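Tveit Shelf Task Pack for the Besness simulator: review

Two stars, and one of those is for the color.

I bought the Tveit pack to test placing routines before letting our real arm near real furniture. Installation was painless, the assets load quickly, and the manual is 17 pages long, nearly all of it about lighting. The lighting is very good.

Contact is another matter. I ran 1000 placement attempts overnight with the default settings. In the morning the log held 1954 collision warnings and a cheerful green "completed" flag. The arm had been leaning on the shelf's side panel, the solver had let the finger sink into it, and the emergency stop treated this as a matter of opinion.

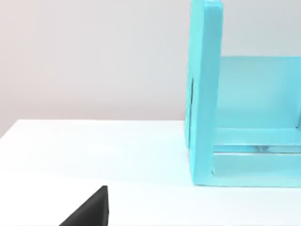
What went wrong

The stop only fires when contact force passes a threshold, and once the finger is inside the panel the reported force drops to zero. So the deeper the crash, the calmer the readout. Anyone who copies those limits to hardware will be buying a new shelf, or a new finger.

Trutent support closed my ticket (number 2754) with advice to "approach more gently." Halving the time step helped. Turning on the hard stop, which ships switched off under Advanced, helped more.

Buy it if you like turquoise and read logs for pleasure. I've gone back to the old Olturbridge pack, which is ugly and stops when it hits things.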